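4. Placing the oven

4.1 Choosing the surface

1. Select a flat, level table or counter that can hold the oven, its turntable and a full dish without rocking. A wooden table is suitable if the top is sealed and the legs are tight.
2. Set the oven back from the front edge so that all four feet rest fully on the surface.
3. Leave at least 10 cm of free space at the back and on both sides, and 20 cm above the cabinet. Measure from the cabinet, with the door closed.
4. Open the door to its full extent. It must swing clear of walls, shelves and other appliances.

NOTE: The oven may be turned at a slight angle to the wall if this gives better access to the door. Measure the rear clearance at the corner nearest the wall.

CAUTION: Do not remove the feet. The air intake is on the underside of the cabinet, and the feet keep it open.

4.2 Other items on the same table

Small appliances may share the table with the oven. Keep them outside the side clearance given in 4.1, and do not stack boxes, paper or cloths on top of the cabinet. Packaging kept for warranty returns should be stored away from the vents.

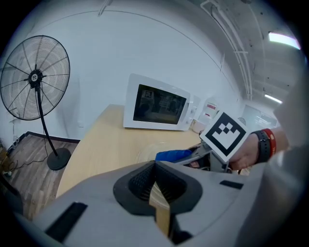

Items that must be moved often, such as a kettle or a coffee maker, are best kept on the side away from the door hinge. Route their cables behind the table. A cable must not pass over the oven or hang in front of the door.

4.3 Using a fan in the same room

A pedestal fan can be used in the room while the oven is running. Observe the following:

1. Stand the fan on the floor with its base flat. Do not place it on the table with the oven.
2. Direct the airflow across the room. Air blown straight at the vents can disturb the cooling flow and cause the oven to shut off early.
3. Lay the fan cable along the wall where possible. Keep it out of the path between the table and the door of the room.
4. Connect the fan and the oven to separate wall outlets.

CAUTION: Do not run the oven from an extension cord or a power strip.

4.4 First power-up

1. Remove all film and tape from the inside of the cavity. Leave the cover plate on the right-hand inner wall in place.
2. Fit the roller ring and the glass turntable.
3. Plug the oven into a grounded outlet.
4. Place a microwave-safe cup holding 100 ml of cold water on the turntable and close the door.
5. Set the power knob to High and the timer knob to two minutes.
6. When the bell sounds, open the door and check the water. It should be hot. Take the cup out with a dry cloth.

If the water is still cold, check that the door latches fully, then repeat steps 4 to 6. If the result is the same, unplug the oven and contact Skondell Service. Quote the model name (Wumeten) and the serial number on the rear plate. Service replies within 48 hours.

NOTE: A faint smell during the first few uses is normal. Ventilate the room until it clears.

Section prepared by Shanti Tripathi, Skondell Technical Publications. Continue with Section 5, Power levels and timer.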